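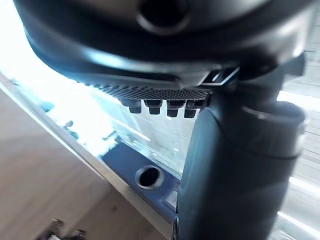

VORNARD, December

Home & Work | Machines | Long reads

The kettle is on a timer, the lights are on a timer, and the laundry is on the floor. That's the short version of where household automation has got to, at least in my house.

The long version took me to Natton, then Skála, then back here to Vornard to sit on a folding chair and watch an arm try to tidy a bench. I had one question. Can a machine do a chore yet? A whole chore, start to finish, with no person leaning in to fix things halfway.

Short answer: some. Sometimes. Depends what you call a chore.

First, the bench. Light wood on top, bright white light, a clear panel in front of the gripper with a strip of blue under it. From the chair it looks like nothing. A thing to move, a place to move it. You or I would do it while talking on the phone. But clear stuff is nasty for machines, and it is nasty for the oldest reason going – you can't see it. What a camera gets off a shiny see-through panel is mostly glare. White patches, a bit of the room showing through, then an edge if it's lucky. A person finds the edge with a fingertip and thinks no more about it.

I asked the team how they rated it. Harder than a mug, they said. Easier than a sock.

Everyone in this business has a sock story.

Laundry is the one people want. I asked readers of this column back in the spring what they'd hand over first and got 98 replies, and laundry won by a mile. Dishes second. Then the bathroom, which several of you described in more detail than I needed. Not one person asked for a robot to vacuum. You've either got one of those or you've had one and given it away.

So, folding. At Natton they've been at folding for years. The lab is over a tire shop and smells like it. Their machine does a dish towel well. Picks it up by a corner, shakes it, finds the next corner, lays it down, folds, folds again. Lovely to watch for the first three. Then you notice you've been there a while. I fold faster and I'm slow, my mother used to take things out of my hands.

T-shirts are a different animal. Inside out, one sleeve in, one sleeve out. The machine got a shirt flat on the second go while I was there and then made a neat rectangle with the collar in the middle of it. Wearable. Not something you'd put in a drawer if anyone was coming to stay.

Fitted sheets? They laughed. I can't fold one either so I let it go.

Now the shop floor, because thats where the money is and where the boring, useful progress has happened. Skála makes window hardware – latches, hinges, the little arms that hold a window open. Small plant, 70 people on the day shift. They have had robot arms there for ages, behind fences, doing the same move all day. Those work. They've always worked, as long as the part shows up in the same spot facing the same way.

The new ones are meant to cope when it doesn't. Reach in a bin of mixed latches, take one, turn it round, set it in the tray. The floor lead let me stand by the cell for most of a morning. Picking was good. Really good, better than I'd expected. Turning the part over in the grip was where it fell down. It would put the latch on the table, let go, come at it from the other side, pick it up again. A person just rolls it between two fingers. Every single time the arm set one down the guy at the next station did a tiny sigh. I don't think he knew he was doing it.

Still. They're keeping it. The job was one they couldn't fill, it's dull and it wrecks your wrists, and slow is fine if it runs through lunch and half the night. Nobody at Skála told me the arm was as good as a person. They told me it shows up.

That's a factory though. Flat floor, good light, same bins every day, somebody on shift who knows where the red button is. A kitchen has none of it. A kitchen has a dog.

Fledby is the outfit trying hardest with kitchens, or the one that'll let a reporter in anyway. They rent an apartment in Vornard, an ordinary one, third floor, no elevator, and they run chores in it. Clear the table. Load the dishwasher. Wipe the counter. Put the groceries away, which they said with a look on their faces.

They keep score on a whiteboard by the front door. Out of 100 tries at clearing a table, with the plates and cups they always use, they're up in the 70 range for getting the lot to the sink with nothing dropped. Swap in somebody else's plates and it slides. Put a wine glass on there and it slides a lot, see above re: clear stuff. They don't hide this. It's written up in green marker, you walk past it to get to the coffee.

Wiping was the surprise for me. I'd have guessed wiping was the easy one. You press and you move. But how hard? A dried ring of jam wants a good shove and a laminated menu doesn't, and you know which is which before your hand gets there. The machine gave everything the same polite rub. Counter came out clean in the places that were clean already. The jam stayed.

I asked if it could feel the jam. Sort of, was the answer. It can feel that something is pushing back. It doesn't know what that means yet, or that it ought to be annoyed by it.

How do they learn? Mostly by being shown. Someone drives the arm through the job by hand, over and over, and the machine works out what the runs have in common. Fledby says 1,000 good runs of one chore is where things begin to look steady, and then they move the table a bit and find out how steady. It's dull work. I had a turn on a Saturday, putting cups on a shelf. By the tenth cup my shoulder hurt. By the twentieth I'd stopped being careful, and they threw those ones out, very nicely.

What gets me is how much of a chore isn't the chore. Loading a dishwasher is also scraping the plate, spotting the fork under the napkin, seeing that the machine is full of clean stuff and unloading it first, moving the one pan that never fits. Every one of those is a seperate skill if you're a robot. For you it's four seconds and some grumbling. When a company shows you a video of an arm putting plates in a rack, ask who scraped them.

Also ask if it's sped up. Look in the corner of the video, there's usually a little number. And ask what was on the table before they started, and how many tries it took. The good teams answer straight off. I've had one answer by changing the subject to the future of aging. It was a nice speech.

And what would it cost? Wrong year to ask. Nobody I met would put a price on a home machine, and the one sales sheet I was handed had the price line left blank with a nice border around it. The arms at Skála are bought like any other equipment, with a service contract and a training day. You're not going to do that for socks.

Couple of things I'd believe, having seen them. Sorting, yes. Hand a machine a pile of stuff it knows and ask for it in three boxes and you'll get three boxes. Carrying, mostly, if the floor's clear. Fetching one known thing from one known place – good, and if you've got a bad back or can't reach a high shelf that might be worth a lot more to you than it is to me. A woman who wrote in said she'd take a robot that did nothing but pick up what she dropped. That one's close, I think. Closer than folding.

Things I wouldn't believe yet: anything with a lid you have to wiggle. Plastic bags. Cords. Making a bed with a person's idea of a made bed. Cleaning a bathroom, sorry, I know.

Back to the folding chair and the clear panel. I stayed till past four. The light had come round by then and they'd pulled a shade down, and the talk was all about glare and where to put the lamp. Tomorrow's list was taped to the wall next to me. Panel again. Then panel, with the lamp moved. Then mugs, which someone had underlined, I suppose as a treat.

My laundry was still on the floor when I got in. I did it around nine with the radio on.

Last updated: December
14 comments | 212 shares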